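**Gripper selection for the disassembly cell: Merivach or Brovura**

**s_hedegaard** wrote:

Our laboratory has completed 518 picks with the Merivach two-finger gripper and requests comments before the purchase is approved. It dropped 9 parts. The Brovura unit is on loan until June.

**bayram_o** wrote:

I must disagree with the method. A drop count without the part type is of little use. Please state which parts were lost.

**s_hedegaard** wrote:

Seven were memory modules and two were processors. 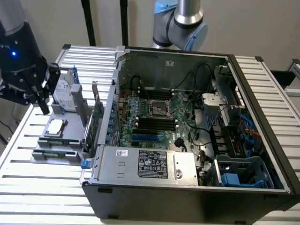
Finger width remains our main concern with the Merivach. Memory modules lying flat in their holders leave little room for the fingertips, whereas the hard drive stands upright in its slot and can be gripped by its sides.

**bayram_o** wrote:

Then the holders should be altered first. I would not support a new gripper on this evidence.

**tralletti_lab** wrote:

We would support the Brovura, subject to a trial of 700 picks.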